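Vedach sets equipment budget for hand-held grippers

18th October

Vedach will buy more hand-held grippers next year and put off the purchase of a second robot arm, the company told its partners this week. The plan covers the station in Illusow, where people record simple table tasks for training robots.
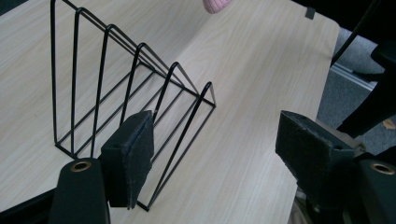 The budget was first discussed in May. At that time the largest item was the arm, and small parts were not listed at all. The new version gives them their own line. Foam finger pads are on it, as the edges become frayed and fuzzy with use, and so are cables and mounting plates. A set of replacement pads is planned at 83 dollars, and one complete pair of grippers at 2,194 dollars.

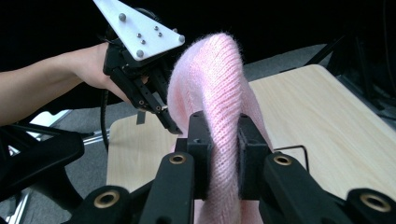 Two suppliers, Maldonado and Florkon, have sent offers. Maldonado has the lower price for the grippers, but Florkon includes spare parts for the first 180 days. Vedach has not yet chosen between them. Delivery time will also be considered, as the station wishes to keep its present working hours.

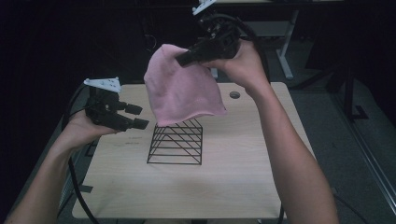
A further 2,000 dollars is reserved for tables, chairs and objects for the tasks, mostly soft items and desk supplies. The question of the second arm will be opened again next May.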